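Packing bench and scanning stand talk
Parcels and Small Shipping board

fliltton_roya
Started September 5, 2025

Okay, I need opinions from people who handle a lot of soft mailers. I've been rethinking how my returns get checked in and I keep going back and forth on the crate plus flat pad arrangement: bags in a green crate on the left, black pad with the ruler marks next to it, tall black column behind. I love how compact it is, but I'm worried about crumpled bags and labels that won't lie flat.

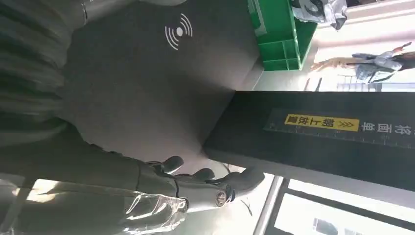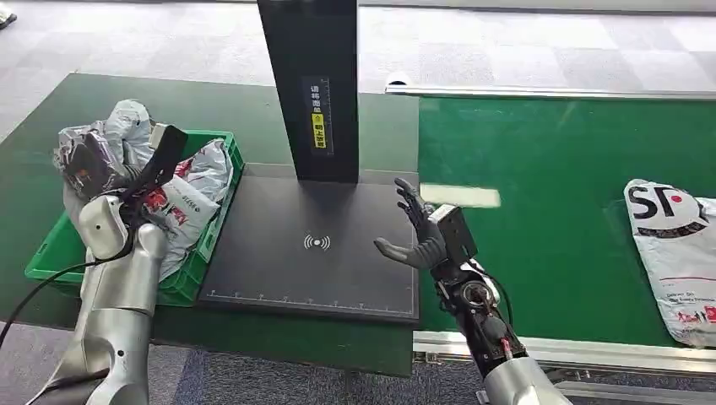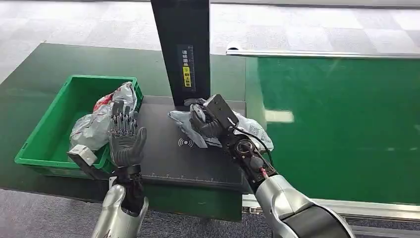
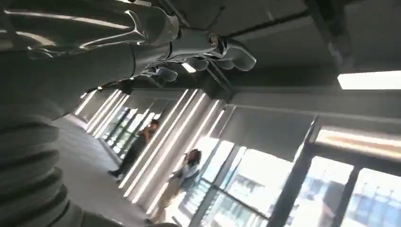 My own table is 50 inches wide, and right now half of it is lost to a cardboard box that sags in the middle (don't laugh, it was free). I did 688 returns in June, nearly all of them in plastic bags, and digging through that box was the worst part of every one. So do I go crate and pad, or just buy a handheld scanner and be done with it?

houshang_t
Handheld, every time. I had a fixed stand from Demard for a while and got tired of smoothing every single bag out under it. With a handheld you bring the scanner to the label and it doesn't matter if the bag is lumpy.

mulligan_brid
Disagree with Houshang! Your wrist will hate you by the end of a big day. I use a fixed stand and just pull the bag tight at two corners - takes a second. And the ruler along the pad edge is handier than you'd think, I check small boxes against it all the time.

houshang_t
A tape measure costs next to nothing, Bríd.

mulligan_brid
And I lose mine twice a week.

juwon_packs
Whatever you pick, get the crate. Slotted sides are great because you can see how full it is without leaning over. Only thing I'd say is don't heap it. Once the bags are above the rim, the little boxes slide off the front.

fliltton_roya
That already happens with my cardboard thing, so noted. Does the color matter at all? I can get green or gray.

juwon_packs
Green for me. White and clear bags disappear in a gray one.

forough_r
Shiny bags are my problem, more than crumpled ones. I have a lamp right over the table and the glare on plastic is awful. Moving the lamp to the side fixed most of it, so try that before you spend 78 dollars on a new scanner like I did.

houshang_t
Fine, I'll give you the lamp. Still say handheld.

fliltton_roya
Ha, okay. I'm ordering one green crate and borrowing a stand from my sister for 9 days. If the labels drive me crazy, Houshang gets to say he told me so. Bríd, is your pad sunk into the table or just sitting on top?

mulligan_brid
On top, with a strip of shelf liner under it. Hasn't budged.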